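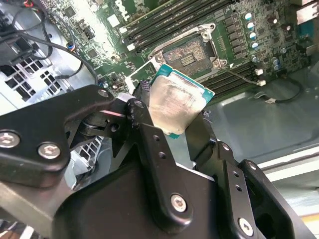 JUGAH, January 22, 2021 – Ukolen Parts List, read me first

Ukolen is a plain table of second-hand computer parts offered for sale in small shops and online listings. It has 927 rows, one for each part. The list was put together by Nadhirah Raju and is looked after by Farah Lubis.

What is in it

ukolen_parts.csv – the main table
shops.csv – shop codes and towns, 23 lines
notes.txt – odd cases, in the order we met them

Columns in the main table

part_id: a number, never reused
kind: processor, memory, board, drive, power supply or other
maker: as printed on the part, left blank if it can't be read
condition: the seller's own words, spelling kept
price: asking price, whole numbers only
shop: code matching shops.csv
tested: yes, no or not stated

Processors often change hands with old thermal paste still on the lid. Sellers word this in many ways ("used", "needs a wipe", "as pulled"), so we left the condition column alone and did not try to grade it. If you want grades you will have to make your own.

How it was gathered

Most rows were typed in from shop price sheets. The rest came from listings, copied by hand with the seller's name left out. We began with over 1000 entries and took out doubles, bundles and anything sold by weight. Where the same part turned up at two prices, the later one was kept.

Known problems

Prices are what was asked. We don't know what anyone paid.
Power supplies are thin on the ground, with only 30 rows.
Shops in Zarkwood list memory in pairs, and the price there is for the pair. See notes.txt.
"Not stated" under tested was sometimes entered as "no" in the early rows. Farah is going back through these.

Using it

The files are UTF-8 with commas between fields. Older spreadsheet programs may turn part_id into a date, so set that column to text when you open the file. A short script called briser.py, in the tools folder, checks for missing shop codes and prints the rows it doesn't like.

You may copy and change the table for any use. Please keep this file with it.

Changes

The next version is planned for May and will add a column for socket type. Corrections are welcome through the issues page – give the part_id and the column.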